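Skip to content
Home > Kitchen > Helpers and gadgets

House rules for a two-armed kitchen helper

I love having a pair of robot arms at the sink end of the kitchen, and I'd love it even more if every household that has them kept to a few plain rules. We wrote ours on the back of a Clirkstead parish calendar in June and they've been stuck inside the cupboard door ever since. Most of them are about plates!

Before you start

Clear the table first. Crumbs, keys, yesterday's post, all of it. Then bring the gripper down slowly over bare table and stop while there's still a gap underneath. Our rule is 2 cm at the lowest point, checked with a ruler every Monday.
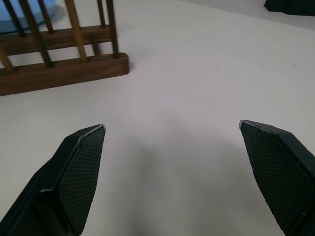
Wipe the finger pads with a barely damp cloth and let them dry in the air. Washing-up liquid leaves a film, and a plate that slips is a plate in the bin (I've swept up enough to know). No oil on the pads, ever, and no rubber bands wound round the tips for extra grip. I tried that and spent a happy evening picking bits of band out of the mesh.

Setting the rack

Pick a heavy rack with a long, straight base and put it where both arms can get to it. Mark its corners on the table in pencil if yours tends to wander. Good habits for plates:

Hold by the rim, never across the face.
One plate in the air at a time, even if you have two arms.
Keep the spare arm low and still while the other one works.
Let go only when the plate is standing in its slot – count to 4 if you're not sure.
Stick to plates without a chip. Run a finger round the rim before they go on the table.

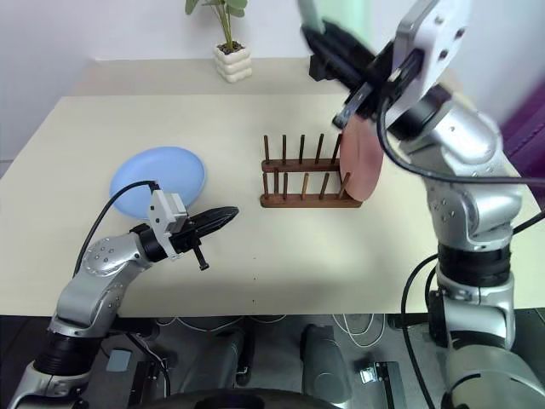 Pink plate held by its top edge at the right-hand end of the rack, blue one still flat on the table.

Speed comes last. We ran ours at 14 per cent for the first fortnight and it was lovely to watch, like somebody laying out a jigsaw. My sister's household at Groltska went straight to 64 and lost a gravy boat.

Cables, people and pets

Give every cable a loose curve, with enough slack for the arm to stretch right out. A tight one tugs at the wrist and the plate goes in crooked. Nothing should trail where feet go, so have a look under the table as well as on top of it.

Children stand behind the line of tape. Cats go out. Anyone reaching in for a plate says "stop" and waits for the person at the switch to say "stopped" – both words, every time, even when you feel daft doing it.

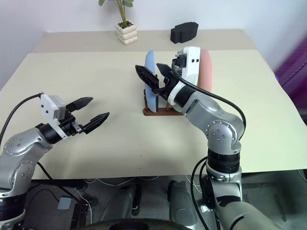

Blue, green and pink plates in the rack, with the right gripper open at the blue one.

When the last plate is in, back the fingers off along the same line they came in on. Swinging sideways catches the next plate along. Park both arms, switch off at the wall, and only then put the plates away in the cupboard.

More in this section: Looking after wooden racks | Tea towels that don't shed | Getting limescale off the tap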